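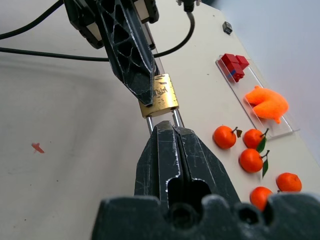
Randa Yammine thinks I've got the sourdough thing all wrong, and she wrote me a very long comment to say so! Her point was that a starter doesn't need feeding twice a day if it lives in the fridge, and that I was scaring beginners off with my schedule. Fair enough, Randa. I tried it your way all through October and the bread came out great.

So here's the new routine (which is so much easier, I can't believe I put up with the old one). Starter comes out of the fridge after lunch. I feed it 50 grams of flour and 50 of water, then leave it on top of the bookcase where it's warm. By dinner it's bubbling like mad and smells a little like apples. That's when I mix the dough: 1000 grams of flour for two big loaves, mostly white, with a scoop of the dark rye from the mill shop in Prarcombe. I love that rye. It makes the whole kitchen smell like a bakery. 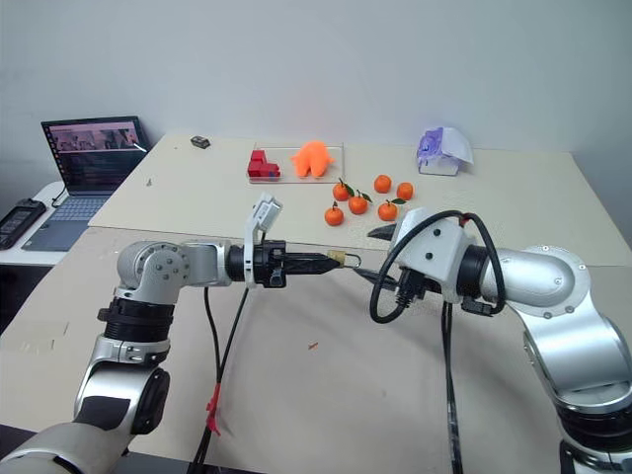
Testthorpe Home Bakers Club – Members' Blogs

The dough gets folded a few times while I watch TV, and then it goes in the fridge overnight. I used to knead until my arms ached, and I really don't miss it. In the morning I shape it cold, let it sit while the oven heats up, and slash the top with whatever blade is sharp. My slashes are still ugly. They open up beautifully anyway!

One thing I'm still working on is the bottom crust, which keeps coming out too dark. I've tried a baking sheet on the rack underneath and that helped a bit, and last time I sprinkled cornmeal under the loaf, which mostly gave me burnt cornmeal. If you've got a trick, please leave it in the comments.

Next up is the seeded loaf from the old Nikolaidis booklet, page 13, the one with sesame and fennel. It wants an overnight soak for the seeds and I always forget, so I've stuck a note on the fridge. I'll post the recipe with my changes once I've baked it a second time.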